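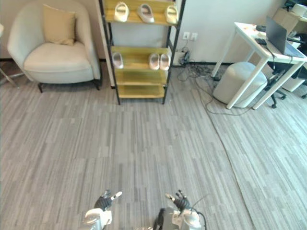 Several readers wrote in after our March notice to ask if you need to be a good sleeper to take part. You do not. The Homholm sleep diary study is looking for adults who sleep well, badly, or somewhere in between.

Call for participants: evening habits and sleep at home

The study is run from the Urkach office, with a second office at Stukside for people who live south of the river. We want to learn how the last hours before bed affect the night that follows. We have places for 200 people.

What you will do
Fill in a short paper diary each morning and each evening for 13 nights. Write down when you ate, what you drank, when you turned the lights off and how often you woke up. Come in for 2 visits, one before you start and one after you finish. The second visit is shorter.

Who can apply
Adults who live in or near Urkach, Stukside or Chae. You can't take part if you work night shifts or have a baby under a year old at home. Two people from the same household may both apply, but please use separate forms.

Payment
You get a gift card at the end of each visit. Bus fare is paid back if you keep your ticket. Parking at Stukside is free for 4 hours, but Urkach has street parking only.

How to apply
Pick up a form at either office or at the Chae library desk. Forms must reach us by 30/10/2023. Please write clearly and include a daytime phone number. We will call everyone who applies, including those we can't place this time.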